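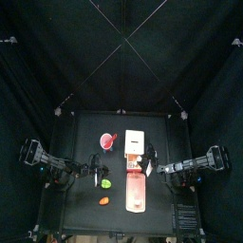 Uveo table set, with the red drawer box open and the spoon in its cup

Category: Home > Small Storage & Table Sets

Uveo Drawer, Cup and Tray Set
Item no. 874
Sold by Rondach

We have been selling small storage for a good while now, and the Uveo set is the one we keep putting back on our own table. It's meant for the odds and ends that never seem to belong anywhere: the spare button, the eraser, the earring you took off while washing up and found again in July. A big box swallows those things whole. A small drawer with a light inside lets you see what you've got, and that's why we were so pleased when Uveo went with a cream interior and kept the red for the frame around it. Even a pale little thing can find a home in there!

The drawer box is shown together with the white box, the one with the short dark mark on its top face. We like the two of them lined up one behind the other, the way you see them at the top of the page, so they take up a narrow run of table and leave you some elbow room on either side. White and red is a cheerful pairing, and it gets along with most of what people already have out (our own shelves are a terrible jumble of colors, and it looks quite at home on them).

Then there's the tray. It's long, a pinkish red with a pale cream rim, and it is the biggest piece you'll be finding a place for, so do think about that before you clear a spot. Customers use it for pencils, for hair clips, for mail that is waiting on a stamp, and one very kind letter told us about a whole winter of seed packets sorted into it by planting month. We would set it lengthwise in front of the drawer box, but it does just as well across the back of a desk, or on a windowsill if yours is deep enough. Leave a little space between it and the drawer so the drawer can be opened all the way without a bump.

The cup is round and pink with a red rim, and it comes with its red spoon. A lot of people ask us whether the spoon is sold alone. It isn't, sorry, and if you lose yours please write to us anyway, as we sometimes have one put by from a set that was returned incomplete. The spoon is handy for scooping up beads and other fiddly bits when you would like them all to go in one direction. The cup can stand empty, of course, or hold paper clips, or just be nice to look at next to the tray.

What comes in the box

- White box
- Drawer box, red with a cream interior
- Long tray, pinkish red with a cream rim
- Pink cup with red spoon

The black mat and the smaller pieces shown with the set are not included. If you are after a dark mat, we do think it's worth having one under this set, as the reds and pinks stand out so nicely on it. Look in our Table Coverings section, where the Štefanec mats are the ones we recommend most often.

Looking after it

Wipe the pieces with a soft damp cloth and dry them before you put anything back. Please don't put the set in the dishwasher. The cup and spoon in this set are for sorting and storage and are not sold as tableware, so keep your coffee in something else! If the drawer gets stiff, take everything out of it first and look for a crumb or a paper clip along the edge before you push any harder.

Small pieces stored in the drawer or cup should be kept away from very young children.

Delivery and returns

Sets in stock leave our Nerneck warehouse within 2 working days. If the set shows as back-ordered, the wait is usually 6 weeks, and we'll email you when yours is packed. You are welcome to send it back within 14 days of delivery as long as all the pieces are there, spoon included. We do check for the spoon. If something arrives chipped or missing, send us a note with your order number and we'll sort it out without making you return the whole thing.

Can I buy a second tray?
Yes, the tray is listed separately under Trays & Organizers, in the same color only. We have asked Uveo about a green one and will put it on the site if they ever make it.

Will the drawer box work by itself?
It will. Plenty of people keep it on a nightstand and put the white box to use somewhere else.

Do you gift wrap?
We do, in plain brown paper with a red ribbon. Choose it at checkout, and leave your message in the order notes.

Tags: drawer box, desk tray, small storage, red and pink, Uveo
14 shares | 6 comments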